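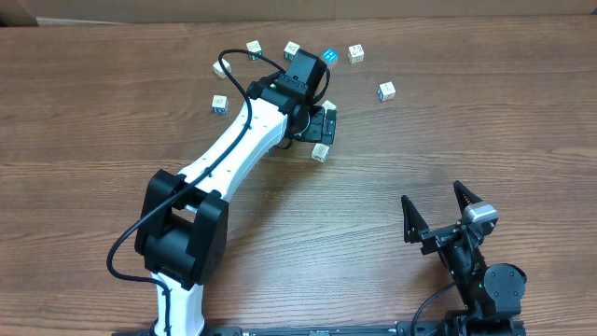

# Jondska Tabletop — Worktop for Craft Rooms and Classrooms

The Jondska is a wooden tabletop supplied by Whiteley to schools, libraries and craft rooms. It is intended for sorting, counting and building work with small pieces such as cubes, tiles and beads. The finish is a medium brown, with long grain lines, lighter streaks and darker knots. The surface carries a faint sheen under room lighting.

## Appearance

Grain and knots differ from one top to the next, and no two tops will match exactly. Customers ordering several tops for a single room may ask for them to be selected together. Requests should be made at the time of ordering, as tops cannot be exchanged afterwards on grounds of pattern alone.

## Ordering details

| Item | Detail |
|---|---|
| Product name | Jondska |
| Order number | 1767 |
| Finish | Medium brown |
| Depth | 712 mm |
| Supplied as | Top only |
| Delivery | 15 working days |

Legs and frames are sold separately. The Jondska fits the Pellano fixed frame and the Ado folding frame. The Ado frame is not recommended where the table will be left standing for long periods with heavy storage on it.

## Fitting

1. Lay the top face down on a clean blanket.
2. Place the frame centrally and line it up with the marked points on the underside.
3. Insert all screws by hand before tightening any of them.
4. Turn the table over with two people, lifting by the frame.

Screws are packed with the frame. Longer screws must not be substituted.

## Care

Wipe with a soft, slightly damp cloth and dry along the grain. Scouring pads, bleach and spirit cleaners will dull the finish and should be kept away from it. Spilt paint and glue should be lifted while still soft. Hot items must be placed on a mat.

Light scratches may be treated with a clear furniture wax, applied sparingly. Deeper marks can be repaired by our workshop — please send a short note of the damage before returning the top.

## Enquiries

Samples of the finish are available on request. Orders for schools are handled by Lacey Marsden, and repairs and replacement parts by Dorothy Goodall. The workshop has supplied over 3000 tops to date and keeps a record of each by order number. Collection may be arranged on a Friday by prior appointment.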